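## 4. Setting up the soaking tub

Read this section before you fill the tub for the first time. The Rillard seed-raising kit is supplied with the heat mat already folded flat in its sleeve. Leave it there until step 5.

**You will need**

- the tub and the four wicking strips
- a measuring jug
- clean tap water, left to stand overnight if your supply is heavily chlorinated
- an old towel

**Steps**

1. Choose a level bench within reach of a power point. Keep it out of direct afternoon sun.
2. Wash the tub with warm water and a drop of dish soap. Rinse twice. Do not use bleach on the wicking strips, as it weakens the fibres.
3. Lay the strips lengthwise with the coloured stitching facing up. A gap of 2 cm between strips is enough.
4. Pour in 600 mL of water and wait for the strips to darken evenly. If one end stays pale, the bench is not level – shim the low side and start again.
5. Unfold the heat mat and slide it under the tub. The cord should leave from the back.
6. Set the dial to 4 and let the water warm for roughly 2 hours before adding seed trays.

> **Caution:** Never place the heat mat inside the tub. Switch off at the wall before lifting or emptying.

> **Note:** Owners of the older Hustberg mat will find no number 4 on the dial. Use the mark labelled MED.

### 4.1 Choosing a spot for the tub

Allow a hand's width of clear bench on every side so you can lift the tub without catching the rim. A pale benchtop makes spilled potting mix easier to see and wipe up. Any open, straight-sided bin of similar size will do as a spare. 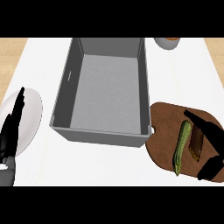
*Figure 4. Open grey bin on a white tabletop (rendered view).*

### 4.2 Topping up

Check the level each morning. In June, with the heater running indoors, you may need to top up at night as well. Pour slowly into a corner, away from the trays.

Replacement strips are sold in packs of four under part number 987. Order from the Erbridge store and allow extra time for rural deliveries.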